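Progress Report to the Wullurico Fund: Household Handling Project, Open Day

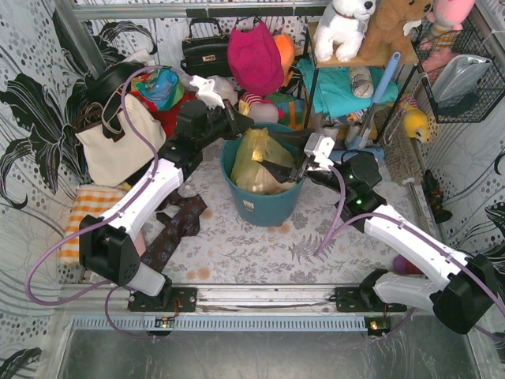 Ornetti

The grant agreement asks for a public demonstration in the second half of the funding period, and we held ours in May. Attendance was 151, against the 40 we promised in the application. We would like to claim credit for the difference, but the school next door had let out early and we had put up a sign saying there was cake.

The demonstration ran on the two-arm cell, with both arms mounted on the front rail. The task we showed most was bag-and-bucket: two grippers, one teal bucket, one yellow plastic bag. A plastic bag is a miserable thing to hand to a robot. It has no fixed shape, and it weighs so little that the arm can lose it and carry on with complete confidence. Visitors got the point quickly. Several told us their own kitchens contain a bag full of bags and asked when the machine could come over.

We ran the task 76 times between opening and four o'clock. A run counted as complete if the bag ended up where the operator had said it would before starting. By that standard 51 would have been a nice number to report, but the log for the early afternoon was overwritten during a restart and we aren't going to guess. The remaining log is attached as Annex B. The restart procedure has been rewritten and now includes the word "save" in capitals.

We left the cell as cluttered as it is on a working day. Your reviewer at the midterm visit asked whether the system could cope with a real home, and an old tote bag, a sneaker, a mop, a broom and a shelf of plush toys seemed a fair start on an answer. The leafy black pattern on the walls and the fern print on the tablecloth do the same job for the vision software, which would much prefer a plain gray box. The tablecloth has stains. We have left laundering out of the revised budget.

Tiêu, the planning software written under work package 2, ran all day on the demonstration machine. It stopped 4 times. Three of the stops were the two arms politely refusing to enter the bucket together, a known problem described in our last report in more hopeful terms. The other was a loose connector. Work on the shared-space problem will take up most of the next period, and we ask that the milestone on folding cloth be moved back to make room for it.

Questions from the public were mostly about price, speed and whether the plush chick had a name. (It does not. Suggestions were taken.) One visitor timed a full run on her phone, then did the same job by hand in a couple of seconds and wished us luck.

Spending on the day stayed within the outreach line, apart from the cake, which we have moved to overhead. The extra cable for the arms was supplied by Sollard at cost and appears under equipment.

Still outstanding: the signed safety checklist, the visitor survey results, and a reply from you on the milestone change. The first two will follow with the financial statement.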